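Vuvstead House: The Guest Bathrooms
Photo Gallery

Vuvstead House has received overnight guests, visiting lecturers and course participants since the main building was converted to residential use. The gallery on this page presents the guest bathrooms on the first and second floors following the refurbishment completed in December. It is intended for guests planning a stay, for course organizers who need to know what each room provides, and for supporters who contributed to the appeal.

The refurbishment was carried out in two stages. The first addressed pipework, drainage and ventilation and is not illustrated. The second covered floors, vanities, fittings and paint. The general contractor was Egilsson of Estport, and the rooms were returned to the House in order, beginning with the east side of the second floor. A total of 1,163 individual gifts were received toward the cost of the work.

Captions were prepared by the Residential Services Office. Notes on care are included where guests and course organizers have asked for them. Visitors viewing the gallery on a small screen may find that the photograph is easier to study when the device is turned sideways.

About the rooms

There are 10 guest bathrooms in the main building. Each is assigned to a bedroom or to a pair of bedrooms, and none is shared with the public areas on the ground floor. The rooms differ in size because the original walls were kept. The range of fittings was deliberately kept small, so that a replacement hinge or handle can be taken from stock.

The former bathrooms dated from several periods and had little in common. Pedestal basins in the east rooms offered no storage, and guests staying for a full course regularly asked for somewhere to put toiletries and spare towels. The brief given to the designers at Flelley therefore began with the vanity. Closed storage was to be provided beneath every basin, at a height suited to most adults, with doors that could be opened by a guest with limited grip.

Second floor, east side

The east rooms look over the kitchen garden and receive the morning light. They are normally offered to guests staying longer than a week. Cleaning takes place between 10 a.m. and noon, and guests who prefer another time may leave word at the front desk on the previous evening. 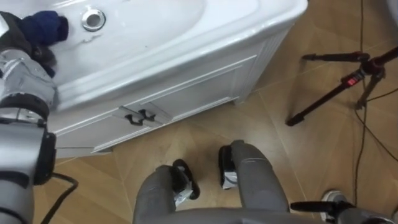
The vanity units were selected by Ha-rang Seo, Head of Residential Services, after samples had been reviewed in a furnished bedroom for one month. The preference was for a traditional front that would sit comfortably with the paneled doors elsewhere on the corridor. The chosen cabinet is white, with recessed panels and raised molding, and its two black metal handles are set side by side where the doors meet. Fluted detailing finishes the side of the unit. The basin is white ceramic with a broad, rounded rim and a round chrome overflow ring. A soft cloth is the recommended tool for the rim, and the blue one in use here is typical of the general cleaning cloths kept on this floor.

Basins and rims

Basins are cleaned daily during a stay and again on the day of departure. Staff begin with the taps, continue to the bowl and the overflow ring, and finish with the rim. Abrasive powders and scouring pads are not used on the ceramic at any time. Marks left by cosmetics or metal containers usually respond to a mild liquid cleaner and a second pass with a clean cloth. Guests are asked to report a mark that remains so that it can be treated by the housekeeping team.

Hair dye should not be used in any guest bathroom. Course organizers are asked to mention this in their joining instructions.

Cabinets and handles

The molding on the cabinet doors collects dust along its upper edges and is wiped weekly. A barely damp cloth is sufficient. Painted surfaces are dried immediately afterward, with particular attention to the lower corners of the panels and the base strip. Handles are wiped at the same time and should not be polished with metal cleaner, as this dulls the black finish.

Inside each cabinet guests will find two spare hand towels, a covered waste bin liner box and a card listing the telephone extensions for the front desk and the duty manager. The remaining space is for guests' own use. Items left behind are held at the front desk for one month.

Floors

The flooring in the east rooms is in large brown tiles with a wood effect and a visible grain. The same product was laid throughout the second floor, and 2,977 tiles were ordered for the project as a whole, including a reserve now stored in the basement. The House had considered restoring the original boards in these rooms, but the boards had suffered from earlier leaks and could not be retained. Sound lengths were lifted and reused in the reading room.

Tiles are swept and then mopped with clean water and a neutral floor cleaner. The lighter seams between them are brushed twice a year. Bath mats are supplied and changed with the towels; guests are asked to hang them over the side of the bath or the shower rail after use.

First floor

The first-floor bathrooms follow the same pattern in a slightly smaller size. Two have level-access showers, grab rails and a wider door, and these should be requested at the time of booking. The front desk can provide door widths and turning measurements on request, together with a shower stool and a raised toilet seat.

One first-floor bathroom retains its original window with colored glass. The glass was cleaned and re-leaded during the first stage of work and is protected on the outside by a clear panel. Guests are asked to ventilate the room with the extractor fan and to leave the window closed.

Fixtures from the former bathrooms

Three of the earlier pedestal basins were in good condition and were offered to a local salvage yard. A cast-iron bath was moved to the walled garden, where it serves as a planter for mint. The enameled door numbers were cleaned, repaired and returned to their original positions on the corridor.

Visiting and enquiries

Guest bathrooms may be viewed by course organizers by appointment on weekday afternoons, when bedrooms are vacant. Requests should be sent to the Residential Services Office with the name of the course and the expected number of participants. Requests to reproduce the photograph on this page should be directed to the same office and should state the intended use.

Further galleries are available for the reading room, the dining hall and the walled garden. A gallery of the west bedrooms will be added when redecoration is complete.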